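Print this post | E-mail this to a friend

Folding, badly

Every spring somebody sends me a film of a robot folding a towel and asks whether I'm worried. I do the laundry in this house, so I suppose I'm the one at risk. This May it was Hazem Ait Ali, who sent it at 2 in the morning with no message, just the link.

The machine was from Vorison. It folded the towel very nicely. I timed it against myself and I won, though my corners were worse and I had to stop to let the cat out. Then I noticed the little label saying the film was playing at three times normal speed, and I felt better about my prospects.

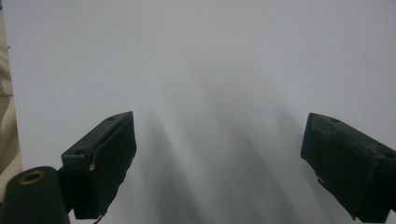
Two dark green fingers, a wide gap and a lot of white.

Hye-jin Hwang, who used to test grippers at Firkley and now teaches, says the fingers are the easy bit. They open, they close, you can buy spares. What's hard is knowing that the grey smudge in front of you is a shadow and the other grey smudge is a sock. She reckons she watched around 200 attempts to pick up one pillowcase, and the pillowcase came out ahead.

Shop floors are a bit further on, mostly because a shop floor can be arranged to suit the machine - same box, same shelf, same lighting. My airing cupboard has not been arranged to suit anyone. There's a fitted sheet in there that I have never once folded, only subdued.

I told Hazem I'd start worrying when one of them could do the fitted sheet at normal speed. He sent back another towel.

Last updated: May

Related posts
Barbosa and the self-emptying bin
24 hours with a window-cleaning robot
Testex wants to do my ironing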